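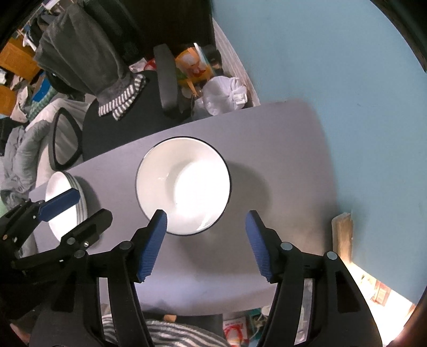

Mar 30, 2018

I've had the Dumton gripper kit on rental long enough now to say something useful about it. A few people wrote in after my October post asking whether you can do decent two-handed recording at home without buying a pair of robot arms first. You can, within limits.

The kit is two hand-held grippers, one for each hand, plus a charger and a license for Tisico, the program that sorts the recordings. Each gripper has two fingers with blue ribbed pads. You hold them and do the job yourself, and the recording is what a robot learns from later. The rental is $56 a week and I took it for two weeks. There is a deposit too, which they hold on your card until the box comes back.

I picked dishes because that is what I want my own setup to do eventually. White bowls, plates, a round metal plate, one gray table. The job was to take a dish from the stack, set it down, pick it up again by the rim and put it back. I wanted to reach 1,000 recordings and stopped at nearly that.

The grippers open wide, which I liked. A big bowl is too large to grab across, so you go for the rim with one finger inside and one outside. That took me an evening to get used to. With my fingers I'd never think about the angle. With these you have to come in fairly straight or the pad only catches on its corner and the bowl turns on you.

Stacks are harder. Rims that sit close together don't leave much room for a finger, and I often came up with two bowls when I wanted one. What helped was holding the stack still with the left gripper and lifting with the right. I don't know that a robot would need to do it that way, but it's what I recorded.

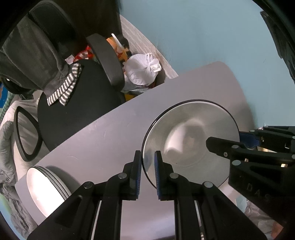 Metal was the one I worried about and it went better than the bowls. The rim is thin and the pads grip it well. My problem was reflections. Tisico marks a recording as bad when it loses track of where the gripper is, and on my first evening it threw out 26 of them, mostly with the metal plate under a bright light. I moved the lamp and the number went down.

Some complaints. The grippers are heavy for the wrist after half an hour. The manual is six pages and two of them are about shipping. Tisico is slow to open a long session, and it asks you to name the session again every time you export – I still don't see why.

Support was fine. I wrote to them about the tracking and Ditte Zoëga answered the next morning with a settings file that made some difference.

I also looked at the Pusov kit before renting. It's cheaper, but you only get one gripper, and I needed both hands for the stacks. If your job is picking up single things from a table, one is probably enough and I'd save the money.

Mine goes back on Monday. I'm going to try cups over the weekend, handles included, and I'll put the results up when Tisico has finished chewing through them.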